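Speaker notes, 2026-08-06, Stotdale home show, small stage

Slot is 8 minutes plus questions. Keep the clicker in the right hand. Water on the lectern.

## Opening

Thanks for coming. I want to talk about refinishing a kitchen floor without moving out of the house. I did mine in March, old pine boards, 96 square feet once you take off the cabinets and the stove.

Say the price early, people wait for it: $1,653 all in, and that includes the sander rental and one gallon of finish I didn't need.

## Before you sand

- Pull the shoe molding and number the back of each piece in pencil.
- Set the nails. Every one. A raised nail head tears the paper and you pay for the paper.
- Tape plastic over the doorways, and over the cabinet fronts too.
- Check for old finish that may contain lead. If the house is old and you don't know, get a test done before anything else.

(Pause. Ask who has rented a drum sander. Usually a few hands.)

## Sanding

Start coarse, go with the grain, keep the machine moving. If you stop with the drum down you get a dip, and it shows once the finish goes on. I have one by the back door with a mat over it.

Edges took me longer than the whole middle of the room. Corners are hand work with a scraper.

To see where you've been, scribble light pencil lines across the boards before each pass. When the lines are gone, go to the next grit. 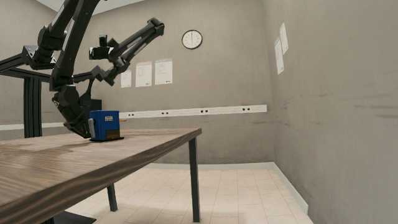
Hordiienko wrote to me after the spring talk that the pencil trick is fine on pine but leaves gray in the pores on oak, and that chalk works better there. I haven't done oak. Pass it on as is.

## Finish

I compared 2 products on scrap boards, Isent and Comora. Both are water-based. Isent went on thinner and I could see lap marks. Comora leveled better and smelled more. I used Comora, three coats, satin.

Don't give drying times from memory. Tell them to read the can.

We cooked on a hot plate in the laundry room that week. Skip this part if short on time.

## Questions that come up

Dog claws: yes, they scratch it. Matte hides more than gloss.

Stain: I didn't use any. Try it on a closet floor first.

Can you leave the fridge in place: no. Roll it out onto hardboard.

Handout with the grit order is on the table by the exit.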